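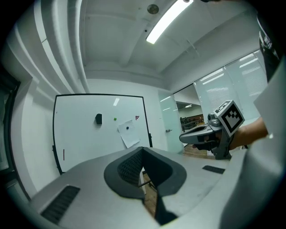
Trulden Paper Handling

Demonstrations of loose-sheet handling recorded by records staff at the Clenitz office in Kurkholm, with notes on how the work of the records room has changed during the project.

Maintainer: Lâm Từ
Annotation lead: Oanh Nông
Staff liaison, records room: Chepkoech Temba
Last revised: May 28, 2026

Summary

Trulden contains 1003 demonstrations of single-sheet tasks carried out with two hand-held grippers, one in each hand. The people recording are the records clerks who do the same tasks by hand during a normal shift. The data is used to train a two-arm policy for document preparation: taking a sheet from a surface, opening out creases and folds, squaring it and passing it to the scanner tray.

The set does not cover stapled bundles, bound volumes, envelopes or anything thicker than card.

Recording set-up

Each gripper is a plastic unit with an opposed pair of padded fingers and a white cube carrying fiducial markers. Pose is recovered from the cube when it is visible to another camera and from the gripper's own camera otherwise. Three views are stored per demonstration: left gripper, right gripper and head. The views share one clock, and the sync offset is written to the session header.

Work surfaces are white. Small objects and pen marks are left in place between takes on purpose, so that the policy does not learn to expect a bare surface. They are not labelled unless a gripper touches them.

Clerks record in blocks of 40 minutes at most, with a break of the same length before the next block. Recording counts as shift time and is entered in the rota under its own code.

Task list

flatten: open a crumpled sheet and press it until it lies within the edge of the surface
pick_edge: lift a sheet from a flat surface by its near edge
turn: turn a sheet face down without letting go with both grippers at once
square: align a sheet with a marked corner
tray: place a sheet in the tray, short edge first
recover: pick up a sheet that has slid or fallen from the surface

The recover task was added at the clerks' request. In the first version a dropped sheet ended the take, and the policy had no examples to work from.
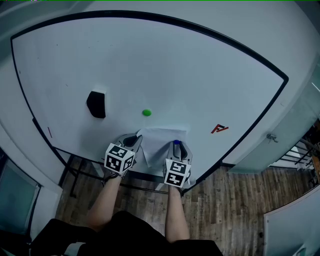 Head view: two hand-held grippers at a crumpled sheet of paper on the near edge of a white surface.

Annotation

Segments are marked in Hầu, the in-house labelling tool. An annotator sets a start and end for each contact and assigns one of five labels: approach, grasp, smooth, release, slip. A second annotator checks every take that contains a slip. Takes where the two disagree on the slip label are kept and flagged with disputed = 1.

Tears are a separate flag at take level. Of the released takes, 38 carry it. They are included in the main split and should be removed by users who want clean demonstrations only.

Effect on the records room

This section is kept by Chepkoech Temba with the clerks and is reviewed whenever the trained policy is updated at the Kurkholm station.

Before the project, a clerk prepared a batch from start to finish: opening, unfolding, removing clips, squaring, scanning and checking the result. Flat sheets now go through the robot station. The clerk's part of a batch is the opening and clip removal at one end and the check at the other, plus everything the station rejects.

What has changed in practice:

Standing time at the scanner is shorter. Time at the screen is longer, and two clerks have asked for the checking work to be split into smaller batches. This was done in September.

Rejects arrive together. A clerk used to meet one bad sheet among many good ones; the reject tray holds nothing but creased, torn or stuck sheets. Clerks report that an hour on rejects is more tiring than an hour on mixed work. The tray is now rotated between clerks within a shift.

Skill in handling fragile paper is still needed but gets less practice. Huệ Cao runs a session on old and thin stock for new starters, who previously picked this up at the bench.

Batch targets were not raised when the station came in. Any change to targets goes through the staff liaison first — this was a condition of the clerks' agreement to record.

No posts have been removed. One vacancy was re-advertised as a combined clerk and station operator role, at a higher grade. The clerks' view, noted at the last review, is that the operator tasks should be open to everyone in the room and should not become a single job. That point is still open.

Consent and use of recordings

Recording is voluntary. A clerk may withdraw a take up to the point of release, without giving a reason, by writing to Lâm Đỗ. Audio is not recorded. Hands, forearms and parts of the room appear in the views; faces are blurred where they occur. Clothing is not altered.

The recordings must not be used to measure the speed or quality of any individual. Operator codes are replaced at each release and the key is destroyed, so takes by the same person cannot be linked across versions. Within a version the code is kept, as it is needed to build splits with unseen operators.

Splits

train: 80 per cent of takes
val and test: the remainder, divided equally by operator and not by take

Results reported on a random split will look better than they should. Hand habits differ a good deal, above all in flatten, where some clerks press outwards from the middle and others pull the corners.

Known limitations

Ceiling lights reflect off the work surfaces in some views and can hide the edge of a white sheet.

The head and gripper lenses are wide. Straight edges bow noticeably, and the calibration files should be applied before any measurement is taken from the pixels.

Marker cubes cover each other when the grippers are close together, so pose is least reliable in the middle of a turn.

The grippers have no force sensor. Press strength during smoothing can only be inferred from finger opening and sheet movement, and we do not recommend training a force model on this data.

All paper is office stock. Performance on glossy or carbon paper has not been tested.

Contact

Data faults: Lâm Từ. Labels and Hầu exports: Oanh Nông. Questions about working arrangements: Chepkoech Temba.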